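The Drawer of Lost Lids
Why the covers outlive the containers, and what to do with a pile that no longer matches anything

By the household desk
13th January

Most kitchens have one drawer that will not close, and most of the time the reason is lids. They slide behind the drawer, jam the runner and come out only when somebody takes the whole thing apart. The containers they belonged to went to a neighbor with soup in them, or cracked in the freezer, or melted a little and were thrown out.

Stunico, a small housewares repair and resale shop on the ground floor of an old shoe factory, has been taking in single lids since September. People drop them in a bin by the door. The first 200 arrived in under a month, and the shop now has 2000 on its shelves, sorted by width. Anyone with an uncovered bowl or tub can bring it in and try to find a match. Round lids go for 20 cents. Square ones cost the same but are harder to fit, as the corners vary so much between makers.

Measure the rim

The usual mistake is measuring the container across the opening. A snap-on lid grips the outside of the rim, so the outside width is the number that matters. A tub that measures 105 millimeters across the outer edge needs a lid made for that width. A lid even slightly small will pop up on one side as soon as the other is pressed down.

Old lids also change shape. Years of hot dishwashers pull the plastic out of round, and a lid that used to fit may only need an hour in warm water and a night under a heavy book. This works on soft plastic. Hard, clear lids tend to crack, and once there is a split in the rim there is no point in keeping them.

Check them flat

Ngô, the noodle counter across the courtyard, buys its sauce tubs from a supplier called Brurkonska and goes through a lot of them. Its cooks check lids before lunch by laying each one on a level surface and pressing around the rim with a finger. A warped lid rocks. A good one stays put. It takes a few seconds and can be done on any table at home.

A mat helps, particularly a dark one, where a bright lid is easy to see and does not skate around — tape the corners down if it tends to creep. Set the lid with its open side up, so the raised rim can be looked over for nicks. 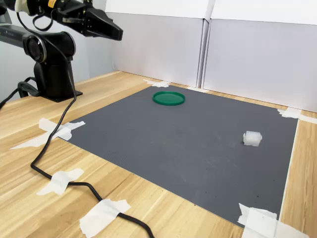
Store them upright

Stacked lids hide one another. Standing them on edge in a narrow box, like records, makes it possible to flip through and pull one out. A dish rack does the job in a deep drawer. Dreravix sells a slotted wire tray for the purpose, though a shoebox with cardboard dividers holds as many.

Anything without a container after a full year can go in Stunico's bin. Wash it first.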